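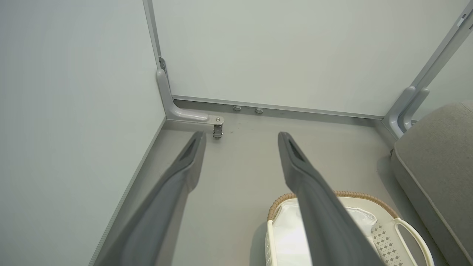

One reader of the Lutedero blog wrote in after the April spot went up, saying the film made her call her mother but she couldn't name the phone in it. Start with that comment. Read it out, then pause.

**The film**

- Hakadau, holiday short, 12 minutes long
- Phone shows up twice, first time at minute 2
- Logo only on the end card

**What we asked viewers**

- Survey of more than 500 people, one week after release
- Most could retell the story
- 22 percent named the brand without help

Say the percent figure slowly. People write it down.

**Compare with Drevov**

Shorter ad, product in nearly every shot. Better brand recall, far fewer shares. Don't pick a winner yet, leave it for the questions.

Skip the budget slide if we're running late. Giáp cut is on the backup laptop, subtitles on.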